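Speaker notes: Living with bins
Viktória Orbán, Rakia packing room
Evening session, 7.30, half an hour with questions

Opening

Say good evening, thank Mirko for the introduction and for finding me a stool, and wait until the people at the back have got their coats off.

I run the packing room at Rakia. We sell things for the kitchen and the linen cupboard, and every order passes over one long table and through at least one open bin before it gets a label. I have been looking at the insides of bins for a good part of my working life, and when Arturo Cocco asked whether I could talk for half an hour on the subject I'm afraid I laughed and then filled four pages the same evening.

(If they look worried here, promise to be finished in time for the tea.)

How we used to do it

Start with the old room. Shelves to the ceiling, cardboard boxes on all of them, and whatever had come in last sitting in front of whatever was wanted next. We wrote on the boxes in marker pen, and when the contents changed we crossed it out and wrote something else, so that a box of tea towels might say napkins, then aprons, then napkins again, and you had to know which word was the oldest.

Tell the November story, but keep it short this time! We had 449 orders waiting, a hallway full of parcels, and one missing set of pastry cutters that three of us looked for until it was dark. They were in a box marked candles. I still can't see a pastry cutter without going a bit hot.

Pause. Let them laugh if they're going to.

What changed

Nazareno Dal Bello joined us from a bakery, where everything lives in trays and comes back to the same rack. He spent his first morning walking up and down with his hands in his pockets and then asked why we kept putting lids on things we were going to open again in ten minutes. I had no answer to that. So the lids came off, the boxes went for recycling, and we bought 26 open bins, all the same size.

Same size matters more than you'd think. We had argued for small ones for the small things and big ones for the big things, which sounds sensible until you try to put them on a shelf, or carry one to the table and find there's a different one in its place when you go back. With one size you stop looking at the bin and look at what's in it.

Mention the cost here only if somebody asks. The paperwork is in my bag.

Walls, high or low

I get asked about this more than anything. A low bin is kind to your arms, and you can see in from across the room. A tall one holds soft things without them sliding over the side, and it keeps the table clear for folding. We went for tall in the end, because linen is what we pack most of, and Flendia, who supply our blankets, send them in big soft bundles that want to be somewhere else the moment you let go.

The price you pay is in reaching. Small things go to the bottom, and then into the corners, and a napkin ring in the far corner of a tall bin is a real nuisance at the end of an afternoon. Nazareno puts a folded cloth at the bottom and lifts the whole cloth out when he's down to the last few bits. I wish I'd thought of it.

(Show the cloth. It's in the blue carrier bag under the chair. Shake it out first, Viktória, there were crumbs last time.)

The table

Then on to the table, which I'm fonder of than is quite reasonable. It came from Brunello Longo's family shop, Longo, where they used to cut curtain fabric on it, and he told me it had never once been level. It is now, thanks to Mirko Greco and an old hymn book cover.

I like a pale wooden top for this work. Dark screws, black thread, a stray needle: you spot them at once. It marks, of course. We sand it lightly once a year and go over it with oil, and for a week the whole room smells like a cricket pavilion.

Next slide, please.
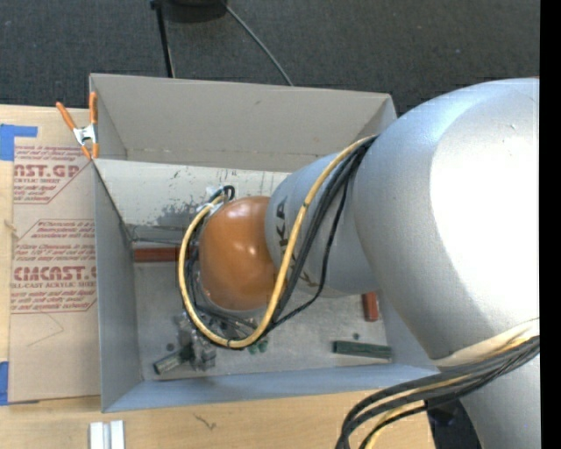

Open grey bin on a light wooden table. Note the scuffing on the pale sloping panel.

Give people a moment to look, then talk about wear, as this is my favourite part.

The dark patch is low down, near the middle of the panel, with smaller specks higher up. I'm not going to pretend I can tell you what made any particular mark. But I do think it's worth getting into the habit of looking at your bins in this way, every so often, when you have five minutes and a cup of tea. Ask yourself whether a mark is dirt or damage. Run a cloth over it. If it wipes off, lovely. If it doesn't, run a finger along it (gently!) and feel for a rough edge, as that's the sort of thing that pulls a thread in a good tablecloth.

We once sent 395 napkins out in a fortnight and had 3 come back with snags, all of them from the same bin. It had a burr on the inside wall that you couldn't see at all. That bin now holds string.

Cleaning

Warm water, washing-up liquid, a soft brush for the seams. Dry them upside down but tilted, so the air gets in. Don't stack them until they're dry or you'll get that cupboard smell, and it goes straight into cotton.

Fikar make a rather nice long-handled brush that reaches the bottom corners. I've brought ours for passing round. I would like it back, please.

Questions

Arturo has asked me to repeat each question for the people at the back. Someone will ask about labels: we tie on a card with string and change the card when the contents change. Someone may ask about wicker, and I'm to be polite.

Collect the brush. Tea is through the double doors on the left.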